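How to Speak at a Public Inquiry Hearing

If an inquiry is looking into something that affected you — a failed savings bank, a closed hospital, a bad land deal — you can usually ask to be heard. You do not need a lawyer to do it, though you may bring one. The steps below follow the order most inquiries use.

Step 1. Read the terms of reference

Every inquiry has a short document that says what it may and may not look into. Find it on the inquiry's website or ask the secretary for a copy. If your complaint falls outside the terms, send it to your representative or the ombudsman instead.

Step 2. Register before the cutoff

Registration forms ask for your name, contact details and a summary of what you want to say. Keep the summary under 40 words if you can. When the Govano inquiry opened its list, it received 62 requests and heard only the people who had filled in every box.

Step 3. Write your statement

Start with who you are and how you were affected. Then go through events in date order. Use numbered paragraphs so the panel can refer to them. Say which things you saw yourself and which you were told by others.

Usman Warraich, who gave evidence about the Guren loans, wrote his first draft at home over breakfast and cut it in half the next day. Two pages is plenty for most witnesses.

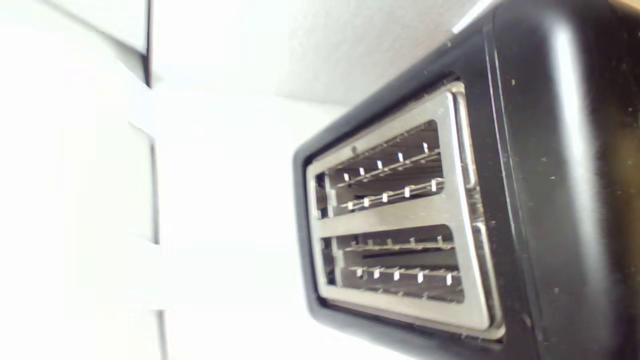
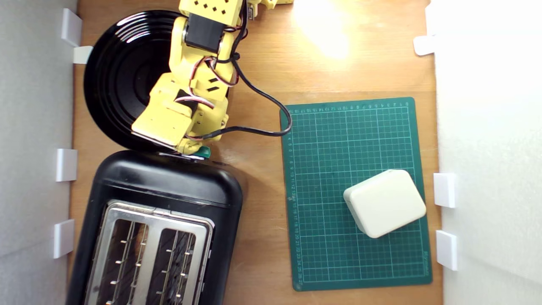 Step 4. Gather your documents

Attach copies and keep the originals. Letters, account statements and meeting minutes are the most useful. Mark each one with a letter and use the same letter in your statement. Black out account numbers and home addresses that the panel does not need.

Step 5. Send everything in

Email is fine for most inquiries. Ask for a receipt and save it. If you are sending paper, use tracked mail and allow nine days before the deadline.

Step 6. On the day

Arrive early and check in with the clerk. You will be asked to take an oath or make an affirmation. Answer the question you were asked, then stop. If you do not know, say so. If you need to look at a document, ask for time to find it.

You may be questioned by lawyers for people you have criticized. Catriona Laing, a retired hearings clerk, suggests facing the chair when you answer, even if the question came from the side of the room.

Step 7. Check the transcript

A transcript is normally posted within a few days. Read your part and report errors in writing, giving the page and line. You can correct a wrong word, but to change your evidence you will need to send a further statement.

Last updated Jun 29, 2020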